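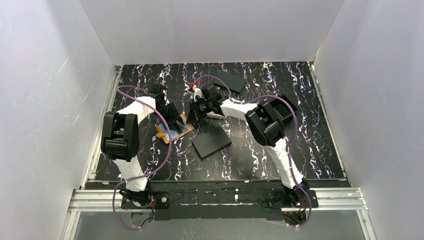

Merolska: Schwarze Platten mit Marmormuster polieren, Körnung 600 oder gleich 3000? Hersteller Rasero nennt nur »Feinschliff«. Bei glänzendem Schwarz mit weißen Adern fällt jeder Schleier im Gegenlicht auf, auf der Platte oben liegt rechts der Mitte so eine helle, diffuse Spiegelung.

Oyewole: 600 ist Vorschliff. Danach stufenweise bis 3000, nass, wenig Druck.

Prandasari: Widerspruch. Erst Material klären. Bei Kunstharz mit Druckdekor ist nach 600 das Dekor weg.

Oyewole: Stimmt bei Dekor. Bei Naturstein bleibe ich dabei.
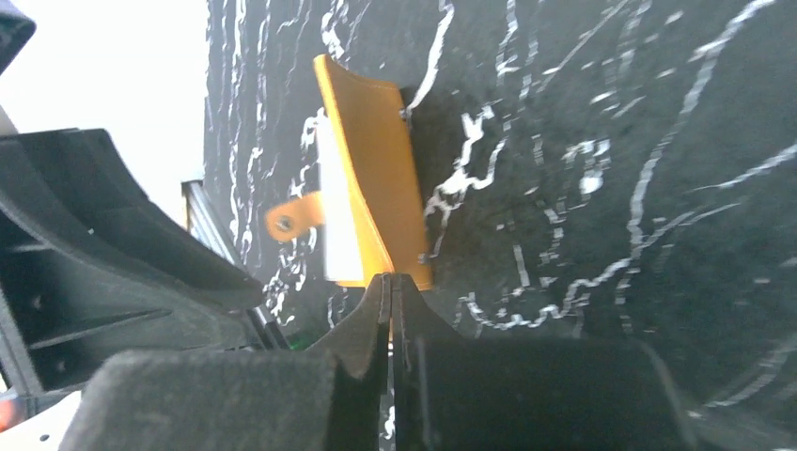 Merolska: Wie unterscheide ich Stein und Dekor ohne Bohrprobe?
Prandasari: An der Unterkante nachsehen. Beim Stein läuft die Ader durch, beim Dekor endet sie an der Deckschicht.

Oyewole: Bei verklebter Kante bringt das nichts. Dann Plattenrand am Ausschnitt prüfen.

Merolska: Ausschnitt gibt es keinen. Ich löse im Juni die hintere Leiste und melde mich.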